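Teleop suturing demos: leave the slow ones in?
Forum > Learning from demonstration > Surgical tasks

histo_kel
Started recording demonstrations on Saturday, interrupted stitches on a practice pad, driven by hand from the Skiltley console. We have 13 usable ones so far. My problem is the thread. I tie and trim one side well enough, then spend ages hunting for the long tail with the open jaws, and all that hovering goes into the recording.

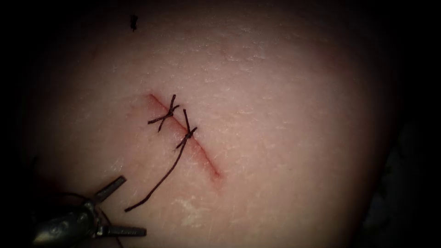 Histotent Teleoperation Group

Two stitches at the top of the cut, bottom part still open, long tail on the second one. Do I cut the hovering out before training, or leave it?

santoro_b
Cut it. We left ours in and the policy learned to hang over the pad doing nothing. Anything over 4 seconds without useful movement goes.

mattress_stitch
Disagree with that. If you cut the pauses you get a jump in the arm position, and the jump gets learned too. Better to practise with the recorder off until you don't hesitate, then record again.

santoro_b
You only get a jump if the arm drifted during the pause. Ours mostly hadn't.

histo_kel
Mine drifts. I can't hold still on the clutch. The other thing is the needle. From the side view I can't judge how far the jaws are from it, so I've been steering off the close view for that part.

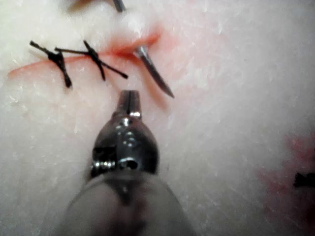
I get on much better that way, but Drondico only plays back the fixed camera when you label, so whoever marks the grasp is guessing.

mattress_stitch
Then label the grasp from the jaw angle signal and don't use video for it. It's in the log already.

santoro_b
Agreed on that one. Watch the offset though, ours was about 2 frames late.

histo_kel
Will try the jaw signal tonight. Keeping the pauses for now and redoing the worst ones.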